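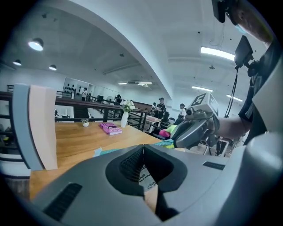

Do you need a reading target?

4/17/23

Every October the reading app I use starts nudging me about my "year in books", and by spring it has me feeling behind. Two books behind schedule, it said last week, in orange. Whose schedule? I typed a number into a box on New Year's Day with a headache, and now I'm being told off by it.

I've had my doubts about this for a while. I set myself targets for 3 years running and hit them twice, and I couldn't tell you much about what I read in either of the good years. I can tell you they were short. By late autumn I was picking books by the width of the spine. One of them was 188 pages with very generous margins and I remember being pleased about the margins.

People who like targets say they make you read more. Maybe. They make you finish more, and I'm not convinced those are the same. I spent most of one winter on the Bever history of the canals, all three volumes, 2,182 pages if you count the index, and the app gave me the same little tick for each volume that it gave me for a picture book I'd read to my niece. I didn't mind, but it did make me wonder what was being measured.

Then there's the Kelitz method, which a few blogs I follow have been very keen on. Twenty minutes in the morning, twenty at night, notes on a card, cards in a box. I tried it for a month. The notes were mostly things like "good point about drains". I still have the box. It holds teabags quite well.

The paid version of the Prernach reading planner claims it can "match books to your mood". I did the free trial. It asked me nine questions about my mood and offered me a thriller I'd already read. I gave it another go the next day, in what I'd call a worse mood, and got the same thriller.

What does seem to work for me is leaving a book out on a table where I'll walk past it, and keeping the phone in another room. The bookshop helps too. Ó Briain's lets you sit in the back with something for an hour before you decide, and I've put more books back there than I've bought, which has saved me a fair bit of money and a few dull evenings.

So I've deleted the target. The app asked if I was sure, then asked again, then offered me a smaller one.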